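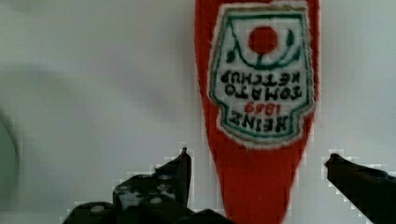
A plush ketchup bottle with its keystone-style label.

The Long Wait at the Bottom of the Bottle

By Merle Pirihi

2020-02-15

The tomatoes that go into a bottle of Graldale ketchup are picked in late summer, cooked the same day and then left alone until November. Tianyou Luo, who runs the small plant outside Cavley, keeps the thick paste in drums and makes the finished sauce from it through the winter, when the fields are bare and he has time to stand over a kettle.

"Fresh tomatoes give you a thin, bright sauce," he says. "People try it and tell me it's nice. Then they ask where the ketchup is."

Ketchup did not start with tomatoes. The word most likely came into English from a name for fish sauce used in parts of southern China and Southeast Asia. British cooks of the 1700s tried to copy it with what they had, which meant mushrooms, walnuts, oysters and anchovies. Those early versions were dark, salty and runny, and cooks added them to gravy by the spoonful.

Tomato recipes began to show up in the United States in the early 1800s. Many had no sugar at all. The sweet, thick style came later, as makers used riper fruit and more vinegar to keep the sauce from spoiling. Sugar went in to balance the vinegar, and shoppers got used to the taste.

Luo's recipe is close to that later style. He uses paste, cider vinegar, cane sugar, salt, onion, clove and a little allspice. A batch cooks for 3 hours. Last season the plant filled 3,856 bottles, up from 2,210 the year before, and most went to diners and grocery stores between Cavley and Gounder.

The thickness is the part customers complain about. Ketchup holds still until it is pushed hard enough, then it thins and moves all at once. A shake with the cap on helps, and so does storing the bottle on its cap. Luo still sells only in glass. He tried a squeeze bottle made by a packaging firm called Arkari and ordered 755 of them, but found the sauce too coarse for the nozzle. The leftover bottles are stacked in his office.

He also gets asked about refrigeration. There is enough acid in most ketchup to keep an open bottle safe on a table for a while, and diners go through theirs fast. At home, where a bottle may last for months, the fridge keeps the color and flavor better.

Luo keeps his in the door, next to the mustard. He has it on eggs most mornings and on rice when he gets home late. The next batch goes into the kettle on Monday.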